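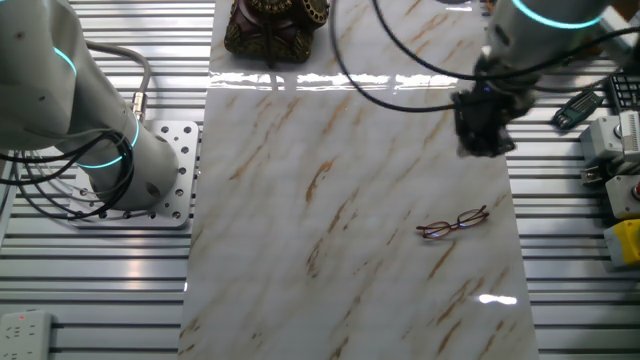

Two-arm bench cell with slatted aluminium table and marble-patterned work board.

Kaltport Two-Arm Bench Cell

Price: £2462 ex VAT for the table, base plates and cable set. Arms and gripper are quoted separately.

The table top is made of parallel extrusion rails, so base plates can be bolted down anywhere along the grooves. Work boards lift off for cleaning.

When budgeting, allow for:
Spare work board, £719
Delivery and fitting, mainland only
A mains supply within reach of the bench

Lead time is eight weeks. Orders over £3000 can be paid in two parts. For a written quote, contact Oona Vainio in sales and give your arm model and bench height.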